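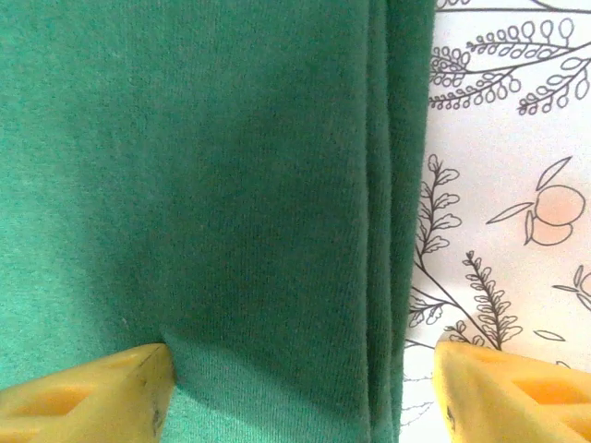
I have been told to roll my jumpers. I have been told to file them upright like records, to thank them, to hang them over a padded bar, and to never, ever hang them at all. The latest advice comes from a storage company called Skalico, whose newsletter I must have signed up for in a weak moment, and it says the correct fold will give me back 80 per cent of my drawer. Eighty per cent of what? I had jumpers in there before and I have the same jumpers in there now. They are made of the same amount of wool.

Still, it was October, the heater was off for the year and the winter stuff had to go somewhere, so I gave the fold a go. You lay the thing face down, bring the sides in, then keep turning it over on itself from the hem until you have a fat little parcel that is supposed to stand up by itself. Mine stood up for as long as it took me to get the next one out of the basket.

Green knits are my weakness, and knits are exactly where these methods fall over. All the demonstrations use T-shirts. Thin, flat, crisp ones, probably ironed. Try it with something soft and a bit fuzzy and every layer adds bulk, so by the third turn you're wrestling a cushion. I got on better with plain layers, doubled over and smoothed flat with the side of my hand, and left lying down. My mother folded that way and she didn't have a newsletter.

The other claim I have trouble with is that folding properly prevents creases. It moves them. Fold a jumper in half and you get one line down the middle, fold it in three and you get two, and either way they drop out after an hour of wearing. I can't say I've ever been stopped in the street in Flivthorpe over a crease.

Ebony Baxter, who commented on my last post about moths, swears by the Dratura dividers and says I should stop whingeing and buy a set. I looked them up. They want $171 for the large drawer kit, and as far as I can tell from the listing it's strips of stiff felt with slots in them. For that money I could drive to Bowen and back and buy another jumper when I got there, which would admittedly not help with the drawer.

The comments under the listing run to more than 3,000 and I read far too many of them. Plenty of people posted the day their kit arrived. I'd like to hear from someone in the middle of July, running late, digging for the grey one at the bottom.

Anyway, the drawer shuts. The heavy cardigan is on the shelf in the hall cupboard because it wouldn't fit under any system, and I still have the scarves to do.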